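Choosing Office Chairs for the Sirnen Reading Room

The Sirnen reading room has completed its first season, and it is appropriate to record how the seating was selected. I have served as the room's coordinator since it opened in September, and several readers of this blog have written to ask about the chairs.

The previous seats were hard stools inherited from the Poken annex. Members who stayed longer than an hour tended to leave with sore backs, and the evening study group had begun to meet elsewhere. A sum of 3000 dollars was set aside for new seating and desks.

Sotiris Galanis prepared the first list of options. His preference was for mesh backs, on the grounds that the room faces west and becomes warm after lunch. Prodromos Galanis favored padded seats of the type used at the Mangubat office. Both types were tried for three weeks, and members were invited to leave written comments at the front desk.
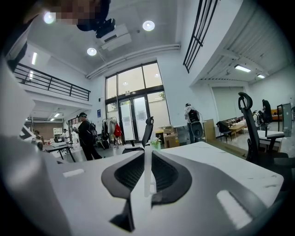

Gray-and-white chair with black mesh panels, at a marble-patterned desk.

The comments filled 27 cards. Most concerned seat height, a matter that neither list had addressed. Several members asked for a firmer lower back, and one requested the return of the stools.

Mesh was adopted for the study tables, and padded seats were placed near the periodicals. Members are asked to lower their seats before leaving, as the desks on the Huren side have limited clearance. Requests for footrests may be left at the front desk until Monday.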